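Review of the Sullik Paired Hand-Held Gripper Kit

Posted in October, under Equipment

Readers of this blog have asked for an assessment of the Sullik kit since it was first offered for direct order. The kit was obtained through the regular order page at the listed price, and the supplier has had no part in the preparation of this review.

Sullik is sold as a complete set for recording household tasks by hand, for later use in training robot arms. The box contains two hand-held grippers, their marker cubes, a set of cables, a carrying case, and a printed guide of 75 pages. Recording and file handling are done through a program named Ninia, supplied on a separate license. The first year of the license is included in the purchase. Renewal is charged per pair of grippers, and buyers with several pairs should ask for a written quotation before they commit.

Delivery took 3 weeks. All parts listed on the packing slip were present. One cable had a loose collar at the plug, and Bulluvness, the dealer for this region, replaced it without charge after a short exchange of messages.

Kitchen tasks were chosen as the main trial. They call for reaching into closed spaces, handling dishes, and working close to a door that may get in the way, and they are the tasks most buyers of such a kit will want to record first.

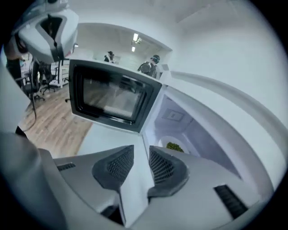 The grip itself deserves the first comment. The trigger has a long and even travel, and small changes in finger pressure carry through to the jaws in a way that is easy to learn. New operators were comfortable after one practice session. The housing is wide, however, and persons with small hands reported tired thumbs toward the end of a long afternoon. A narrower handle is listed in the catalog as an extra. It should be part of the standard set.

The finger pads held plates and bowls well throughout the trial. They are fastened with two screws each, and changing a pair is quick work with the key provided. The guide advises changing them at regular intervals but does not state the interval. A written inquiry on this point was answered with a reference back to the guide.

A total of 294 recordings were made. Ninia accepted most of them at the first attempt. The remainder were flagged for loss of tracking and had to be repeated. The flag appears only after a recording has been saved, so an operator may complete an entire task before learning that it cannot be used. A warning during recording would save a good deal of time, and this is the change most to be desired in the next version of the program.

Setup is described in the guide as a single step. In practice it is three: pairing, calibration of the jaws, and calibration of the cubes. The last must be repeated whenever a cube has been removed for packing. A reader who intends to move the kit between sites should plan for this.

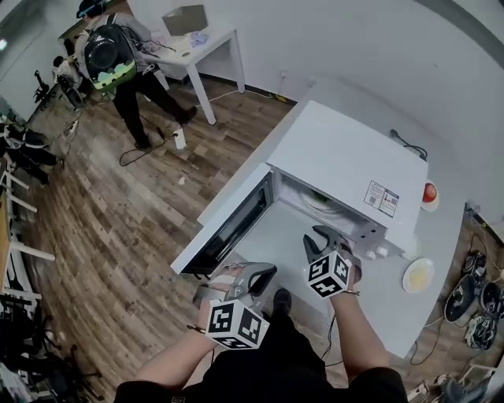 Cable management remains a weak point. The cables supplied are sound but stiff, and the clips intended to guide them along the forearm come loose when the elbow is bent. Cloth straps from a hardware store served better and have been used since the second day.

For purposes of comparison, the Mahmoud kit was tried last spring on a similar set of tasks. It is lighter and its guide is clearer. Its jaws open less widely, and larger bowls could not be held with any confidence. A buyer concerned chiefly with small objects may still prefer it. For general kitchen work, Sullik is the more capable of the two.

Support was contacted twice by message and once by telephone. The messages were answered on the next working day. The telephone call was held in a queue for some time but ended with a correct answer regarding file export.

The warranty covers both grippers for 120 days from delivery. Pads, straps, and cables are excluded. An extension may be bought within that period, and the form is found on the last page of the guide.

The kit is recommended for groups that already have a person familiar with calibration. First-time buyers are advised to request the half-day introduction from Bulluvness, which must be booked separately at the time of order.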